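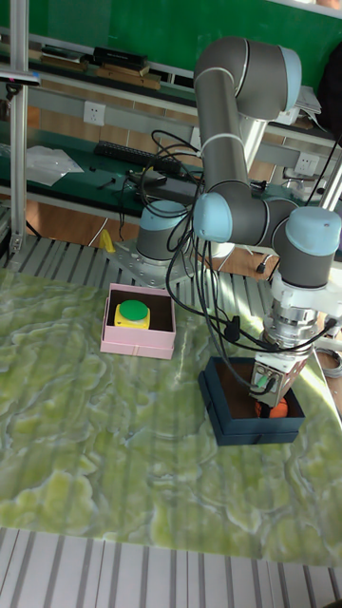
Inspection of the rice store and farm kitchen, Ivenberg, Friday, November 2, 2018

Marks: [x] in order, [ ] to be repaired, [~] acceptable, look again in April.

## Rice store

- [x] Floor swept, corners also. No droppings found behind the bins.
- [x] Ladder of bin 2 is fixed at the top and at the bottom.
- [ ] Hatch cover of bin 3 does not close fully. One hinge is bent. Please do not put a stone on it, as was done last year.
- [~] Dust on the ceiling lamp. It has a glass cover, but the cover has a small crack.
- [x] Sacks stand on pallets and a hand's width away from the wall. I counted 23 sacks of brown rice, and the book says the same.
- [ ] Lock-out tag for the auger is missing. The auger must not be started by one person alone until there is a new tag.

## Dryer (Indeso)

- [x] Fan guard in place, four screws.
- [x] Emergency stop tried two times with the belt empty.
- [~] Drive belt has some wear on the inner side. I would change it before the next harvest – it is a cheap part and a long delivery.
- [ ] Moisture meter: the reading was different from the one Tsai gave us for the same load. It should be sent for calibration.

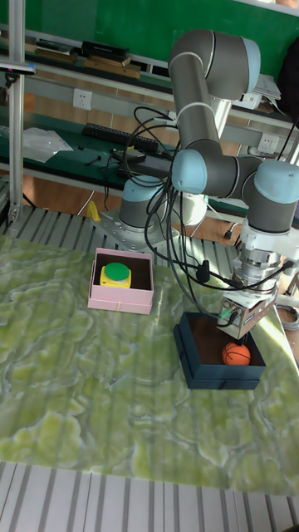 - [x] Fire extinguisher beside the dryer is full, pin and seal present.

## Kitchen

- [x] Hot-holding cabinet shows 145 °F on its own display and on my thermometer.
- [ ] Gas hose of the large rice cooker has no date printed on it. I could not find the bill also. Replace.
- [x] First aid box complete, burn gel is new.
- [~] Shelf over the sink carries a plate that says 500 lb. I do not believe this plate – only light pots there, please.
- [x] Hand wash sign is readable from the door.

## Delivery wagon "Greta"

- [x] Both brake lights work.
- [ ] Left rear strap is frayed in two places. It was already in my last comments.
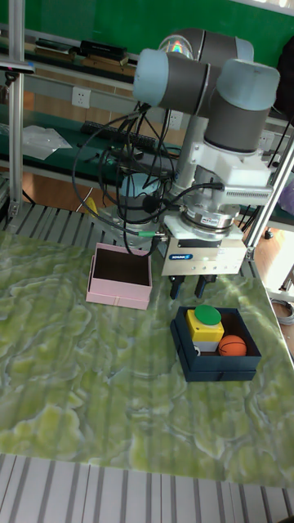
Reply received from the wagon crew: the strap was changed in summer, but somebody took the new one for the hay and hung the old one back. We will find it or buy another, and write "Greta" on it with paint.

Accepted. I leave the box open until I have seen the strap on the wagon. The hinge, the tag and the gas hose come first, and the cooker stays off until the hose is done.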